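Weseo Gravholm 200 Built-In Dishwasher: Ten Months In

17 November 2021

Print this page | E-mail this to a friend

I bought the Gravholm 200 in January, for $1,199, on the theory that a person who spends that much on a dishwasher will stop washing dishes. I still have a drying rack in my sink. Make of that what you will.

The old machine had been installed by the previous owners and sounded like somebody moving furniture downstairs. We don't have a downstairs. The Gravholm is so quiet that for the first week I kept opening the door to check on it, at which point it stops and waits for you with what I can only call patience. Once you quit doing that, it gets on with the job fine.

The inside is black. The brochure calls this "midnight interior" and the man at the store lowered his voice when he got to it. I was ready to hate it, but tomato sauce has nothing to stain, and that puts it well ahead of every white plastic tub I've owned. The trade-off is hard water. Every mineral spot shows up like stars over the desert, and I end up going over the lip and the inside of the door with a sponge every other Sunday's worth of dishes or so. Vinegar works. The Weseo descaling packets also work, cost a lot more, and smell like a hotel pool.

The racks are thin wire, and I have mixed feelings. They glide out nicely, even loaded. The tines are spaced for the plates that Weseo apparently imagines we all own, slim and flat and a bit Scandinavian. My everyday plates are Flitetti stoneware, which has the profile of a hubcap, so I have to skip every second slot. Regular white dinner plates go in like they were born there. Bowls lean on each other and come out with a dirty crescent where they touched.
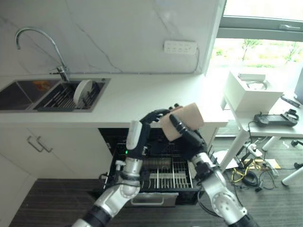
The gray lower basket is the part I'd send back if they let you. The slots are too narrow for anything with a handle thicker than a pencil, and spoons nest no matter how you threaten them. Weseo will sell you a "Comfort Basket" for $49. I have not bought it, on principle, though the principle is getting weaker.

Controls: there are 5 programs and I use one. Eco takes so long that I've gone to bed, gotten up, and found it still thinking. Express gets glasses clean and gives up on anything with cheese. Normal is normal. A little green light tells you the machine is on, and I'm told by the manual that it can blink in several meaningful ways. So far it has only ever glowed at me.

Installation was painless apart from the faucet. We had a tall Fontana gooseneck put in at the same time, and the plumber and I had a difference of opinion over who had ordered the longer supply line. (He had.) If you're doing both at once, measure first and get it in writing.

Would I buy it again? Yes, probably, on sale. It cleans better than the old one, it hasn't leaked, and I can hear the radio while it runs. The big pans still get done by hand, and so does anything I need before tomorrow, and the good knives, and the Flitetti mugs, which don't fit under the top rack unless you take out the fold-down shelf. I lost the fold-down shelf in March.

4 stars out of 5. One star off for the basket.

Share (5) | Comments (49)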